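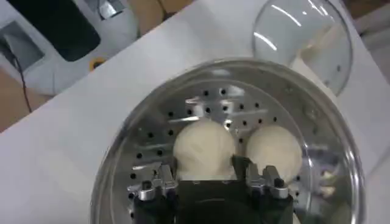
Unplanned Stops in a Bun-Handling Cell
Group project report, Automation Laboratory module
Cunwood College, Department of Engineering

1. Summary

Our group was given a small arm with a two-finger gripper and asked to make it lift steamed buns out of a steamer pot and place them on a tray. The handling worked by the end of October. In November the arm began to stop partway through the lift with a force fault, and on one occasion it moved after a stop when a group member had a hand near the pot. This report covers the fault, the stop incident, what we found and what we changed. The vision software is described in the other group's report and is not repeated.

2. Equipment

The arm is the department's Ingvarsson bench arm, fitted with a parallel gripper and a wrist camera. The cell program runs on the lab PC and logs every cycle. The pot is stainless steel with a perforated tray inside. The lid is glass and is taken off by hand before a run. The pot stands on a white table with the lid set down next to it. We did not use guarding because the arm runs at reduced speed and the risk assessment allowed it with one person at the stop button.

The buns were bought ready made and steamed in the lab kitchen. For most of the setting-up work we used cold buns, which turned out to matter.

3. The fault

A cycle is: move above the pot, look, descend, close fingers, lift, move to tray, open. The fault always came in the first part of the lift. The arm stopped with the message "Force limit, Z" and stayed where it was with the fingers closed.

We logged 2,872 cycles over the whole project. Of these, 471 ended in a force fault, and nearly all were after we changed from cold buns to freshly steamed ones. The rest either completed or were stopped by us for other reasons such as a bad camera position.

Our first idea was that the finger tips were catching in the holes of the steamer tray. We raised the grip height by 2 mm. The faults carried on at much the same rate and two buns were dropped, so we put the height back.

Our second idea was the wrist cable. It was quite tight when the wrist turned towards the far side of the pot. We re-routed it and added a longer loop. This was worth doing but the faults did not go away.

The cause was the buns sticking to the tray. A fresh bun sticks to bare metal, and when the arm lifted, the tray came up with it. The force reading went over the limit and the controller stopped the arm. In a few cycles the tray tilted and dropped back when the bun tore. We confirmed this by weighting the tray down and watching the force trace, which rose steadily until the bun came free or the limit was reached. With a square of baking paper under each bun the trace stayed nearly flat.

We should have tested with fresh buns earlier. The cold ones had been placed on the tray by hand and had nothing holding them down.

4. The stop incident

During an afternoon session the arm stopped with the usual fault, holding a bun with the tray partly raised. A group member pressed "Clear" on the lab PC and reached in to push the tray down. The arm then carried on with the lift. The edge of the tray caught the person's finger. The skin was not broken. The person at the stop button pressed it and the arm halted. The finger was held under the cold tap and the incident was written in the lab book and reported to the technician the same day.

"Clear" in our program did two things. It removed the fault message and it also set the cycle back to running. We had written it this way in the first week to save time, when faults were rare and the gripper was being tested away from the pot. It was never changed. The risk assessment said that a restart needed a separate action, so the program did not match the assessment.

It was also our habit by then to clear faults quickly. On a bad day there were a lot of them and people had stopped standing back.

5. Changes made

"Clear" now only clears the message. A second button, "Resume", has to be held for two seconds, and it is on the panel beside the emergency stop, out of reach of the pot.

After a force fault the program no longer continues the lift. It waits for Resume, lowers to the grip height, opens the fingers and goes home.

Baking paper is placed under every bun. The tray is held by two clips made from strip steel in the Flodden workshop.

The rule for reaching into the pot is now emergency stop first, every time. It is written on the table edge.

The risk assessment has been rewritten and signed again.

6. Results after the changes

We ran one further session with fresh buns and had 7 force faults. All of them were on buns that had spread over the side of the paper. The arm released and went home correctly each time.

7. Remaining problems

The clips make the tray slow to take out for washing. The paper sometimes lifts with the bun and has to be peeled off at the tray end, and the arm cannot do this. We looked at the non-stick liner sold by Gokdale but it did not arrive before the end of the project.

The force limit is still the default value. A lower one would stop the arm sooner, but we did not have time to test it with the full range of bun sizes. Any group taking over the cell should do this first.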